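Category: Student Projects / Robotics Club

Putting Away the Dishes with Two Arms
Final report of the Clullinora team
Report written by Amparo Tamayo
6/10/22

1. Introduction

Our team started this project in September as a part of the robotics club. The aim was to make a pair of robot arms do one small job from the kitchen: take the cups from a basket and put them on their place, which is a mug tree or a rack. We named the project Flondholm, after the street where we had our first meetings.

At the beginning we wanted to do a complete kitchen with a drawer and a sink. Our advisor asked us to choose a smaller task and to finish it. We were a little disappointed, but after the first weeks of work we agreed with her. Hanging one mug on a peg is already a difficult thing for a robot. The handle must look in the correct direction, the peg must go through it, and the gripper must open without pulling the mug down again.

2. The work table

The two arms are mounted on the same side of the table, and each arm has a gripper with two fingers. The computers and power supplies are kept off the working surface. The brown surface was chosen by an older team. We kept it, and it was good for our color detection, which had much trouble with a shiny white surface in our first tests.

The basket is the place where a trial begins. The rack and the mug tree are moved a little between the trials, so that the program cannot simply repeat the same movement. We planned to mark all the positions with tape, but the tape confused the detection and we removed it. After this we used a printed sheet with the positions and put the objects by eye. It is less exact, and I think the results are more useful in this way.

3. Method

We recorded the movements by guiding the arms by hand control. One person drives the arms and the other person watches the table and writes the result of the trial in the log. We changed places every 35 minutes. After that time the driver begins to make careless movements, and careless movements are also learned by the program.

In total we recorded 1050 trials. The trials where a cup fell were kept in a separate folder and we did not use them for training. The software for the recording is called Millent. It was written by the team of the year before and we repaired some parts of it, mostly the part that saves the camera pictures together with the joint positions. In the old version the two could be shifted by a small time, and for many days we did not understand why the gripper was always closing too early. 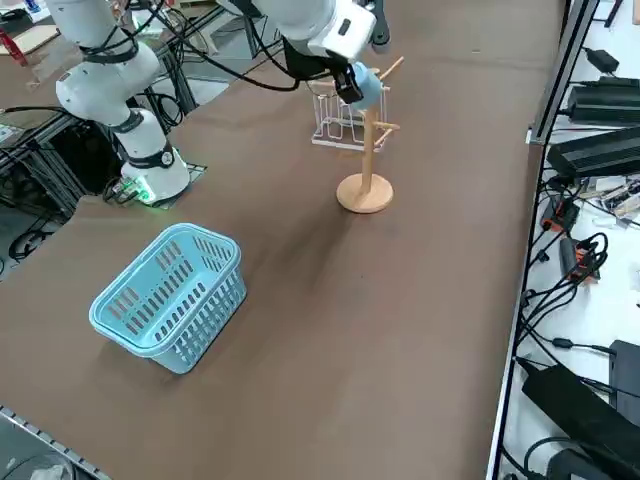
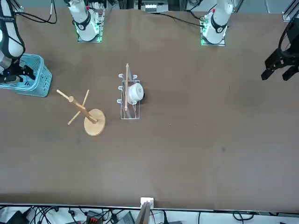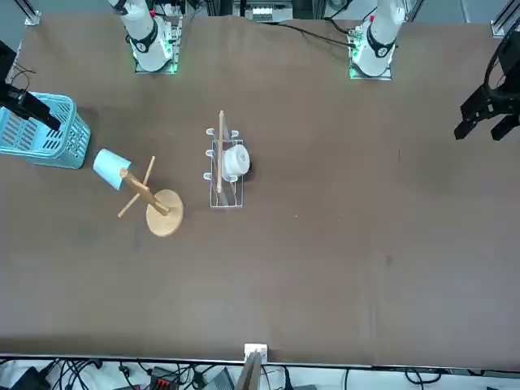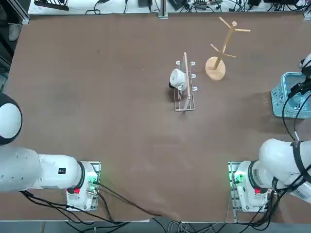 Figure 1. The work table with the two arms, the light blue basket, the rack and the wooden mug tree. In the first picture a gripper holds the mug at one of the upper pegs.

4. Results

The rack was the easier place. A cup can lie in it in many ways and the trial is still good. For the mug tree we needed more patience. In the final test we gave the program 6 new positions of the tree, and it hung the mug on all of them except two. In both of these cases the tree was turned so that the nearest peg pointed away from the arm. The gripper came close, stopped, and tried again at the same wrong angle.

We also had a problem with the cables. When the right arm made a large turn, its cable could touch the wrist, and the controller understood this as a collision and stopped everything. We fixed it with more strapping and with a slower speed in the turns — not an elegant solution, but we had no more stops of this kind.

5. What we would change

The recording should begin earlier in the project. We spent too long on the drawings of the mounting plates, which were later replaced by the plates from the Echeverri workshop. We would also use more kinds of cups. A light cup moves when the finger touches it, and a heavy one slides in the gripper, so the program must see both from the beginning.

The next team will receive our log, the position sheet and the folder with the failed trials. I ask them to please read the notes about the time shift before they record anything.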